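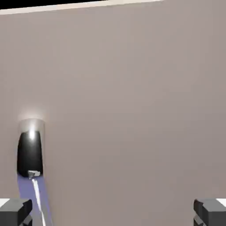 Chapter 6
Who Runs a University?

Most people who study or work at a university could name its vice-chancellor. Far fewer could name the chair of its governing body, and fewer still could say what that body does. Yet it is the governing body that appoints the vice-chancellor, approves the budget and answers to the regulator when something goes wrong.

In Chapter 5 we looked at where universities get their money. This chapter is about who decides how it is spent, and how those decisions are checked. We shall use two institutions throughout. Trirklow is a former technical college with a small council, most of whose members come from outside the university. Satitia is older and larger, and its academic staff still elect a good share of the seats.

6.1 Council and senate

The usual arrangement in Britain divides power between two bodies. The council (at some universities called the court or the board of governors) is responsible for money, buildings, employment and the overall direction of the institution. The senate, or academic board, is responsible for teaching, research and the award of degrees.

On paper the line between them is clear. In practice it often is not. Closing a department, for instance, is a financial decision, because it saves salaries, and an academic one, because it ends a course. At Trirklow the closure of the modern languages department went to council in May and reached senate only afterwards. Senate objected, but the letters to staff had already been sent. At Satitia the statutes say that senate must give its opinion first — council may then ignore it, though it has to record its reasons in the minutes.

6.2 Outside members

Outside members, often called lay members, bring experience of law, accounts or running large organisations. They are normally unpaid. They also bring outside interests, and every university keeps a register in which these must be declared.

The case of Makis Mavromatis shows how the register is meant to work. He joined Trirklow's council while he was a director of Detero, a building firm. When Detero bid for the new library, he declared the interest, left the room for the discussion and did not receive the papers. The contract went to another firm, Kyriakidis. Some staff still felt that he should have stood down from council altogether. We return to their argument in section 6.5.

Before reading on, find the register of interests for a university you know. Note when it was last updated, and whether it covers senior managers as well as council members. The answers will be useful for the exercise at the end of section 6.3, which deals with how a vice-chancellor is appointed and how the pay is set.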